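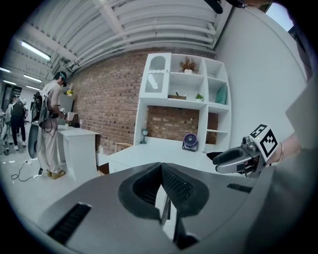 Figure 3. Hand-held gripper with fiducial marker during a collection session. Operators with head-mounted headsets are visible in the background.

Category: Robotics / Equipment Planning

4.2 Equipment budget and purchase order

The budget covers three classes of equipment: hand-held grippers, wearable rigs, and shared room equipment. Figure 3 shows a gripper in use in the same room as a headset and backpack rig. We plan for the two classes separately because they wear out at different rates and are bought from different suppliers.

Gripper units were quoted by two vendors, Kevden and Groser. The Kevden quote was $1,215 per unit and the Groser quote was $1,469 per unit, both without shipping. The Groser price included one spare set of fingers and a printed marker cube, while the Kevden price included neither. After the missing items were priced from a third supplier, the gap between the quotes was too small to decide the matter. The purchase was made from Kevden on the basis of delivery time. Rankin and Halliday prepared the comparison, and the full quotes are listed in Appendix B.

Fingers and marker cubes are treated as consumables. A marker face that is scratched or has a lifted corner degrades pose tracking before the damage is obvious to the operator, so the plan replaces cubes on a fixed schedule of 500 sessions. Fingers are replaced on inspection. We set aside $100 per gripper for these parts in the first budget period and carried any unspent amount forward.

Wearable rigs were harder to cost. The frame, headset, battery and cables are sold by different firms, and only the frame supplier (Purves) offered a service contract. Cables were the item most often left out of early drafts of the budget. A rig in use may trail a cable to the floor, and a cable that is stepped on or pulled at the connector has to be replaced as a whole. The final plan lists two spare cables per rig and one spare battery for every two rigs.

Room equipment was limited to what the building did not already provide. Ceiling lights and furniture were left as found. Existing fluorescent fixtures and daylight from windows were judged adequate for marker detection in preliminary checks by Oravec, and the line for added lighting was removed in May. Floor cleaning was added to the operating budget at the same time - it had been assumed to fall under the lease, and the lease excluded it.

Orders were placed in two rounds. The first round bought enough grippers and rigs for half of the planned stations, and the second was held until failure records from the first were available. This delayed full capacity but allowed the spares list to be corrected before most of the money was committed. The main correction was a larger stock of headset straps. Sfeir and Shearer give the staffing side of the same schedule in Section 4.3.

We did not include resale value in any of the estimates. The Harska cost model, used for the totals in Table 2, writes all hand-held equipment down to zero at the end of the project.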